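Print this thread | E-mail this thread

Geum-ok Ki
Iserthorpe, June

1/ We have had a dishwasher drawer for two months now, and I have opinions. I know the world has other problems. It can mute me.

2/ A drawer is half a dishwasher that you pull toward you like a file cabinet. Ours is a Brirnix. The manual is 62 pages long and has one drawing of a plate in it. The plate in the drawing is round, flat and well behaved.

3/ Our plates are pink, have a raised rim and were bought at the Jastel closing sale by a person who liked the color. I was that person. I still like the color.

4/ The cup went in first, on its side, and has been lounging in the middle of the wires ever since. The plate gets whatever is left. 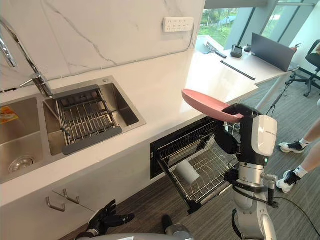 5/ Should a cup go in on its side?

Upside down is better, tipped a little so the water runs off the base. On its side it fills up and you get to pour gray water on your socks when you unload.

6/ I typed that answer myself and I put cups in on their side. Both things are true in this house.

7/ Plates: stand them between the tines, facing the spray. Check where the spray comes from before you get smug about it. I spent most of a month facing ours at the wall.

8/ A rim like ours takes up two slots. You can fight this. I fought it. The plates leaned on each other like people waiting for a late bus and came out with a crescent of egg where they touched.

9/ Jong-dae Na wants to know why I don't just wash by hand. Jong-dae, I do! There is a drying rack that sits right in the sink, and it gets more use than the drawer. Dark gray ends, metal rods, no manual. It fits across one basin and leaves the other one free for things I am pretending to soak.

10/ So the actual system is: anything awkward goes on the sink rack, anything that fits goes in the drawer, and anything large gets carried back and forth while I think about my choices.

11/ Big mugs are the worst of the awkward group. Empty basket, whole drawer to choose from, pink plate already settled on the sink rack, and you still end up tilting the mug this way and that beside the drawer. 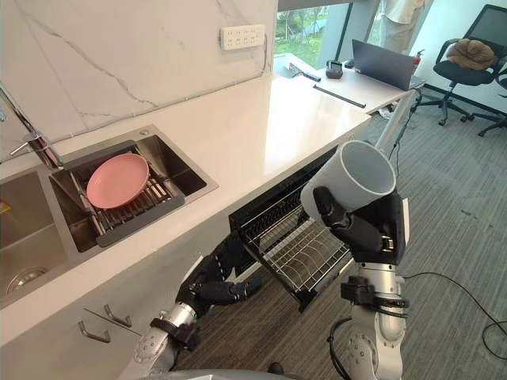
12/ Han-gyeol Ko writes that big mugs belong along the edge of the basket, rim down, and that you should slide the drawer shut slowly the first time with your ear next to it, listening for a handle hitting something.

13/ I tried the ear thing. It works. I also looked like I was cracking a safe.

14/ Small stuff, while I'm here. Scrape, don't rinse. Wipe the drawer's front lip, where the crumbs live. Run it when it's full, even if "full" is four plates and a mug with a big personality.

15/ Someone asked for the part number on the basket. It's in the back of the manual under B, after a page on child locks. I'm not typing it out, my hands are wet.

16/ Pans tomorrow. They don't fit either.

237 likes

More from Geum-ok Ki
The sponge has been in there since June
Things I have called "soaking"
Carpet in a kitchen: a short thread, with stains
Deok-su Ki loads a dishwasher, and I say nothing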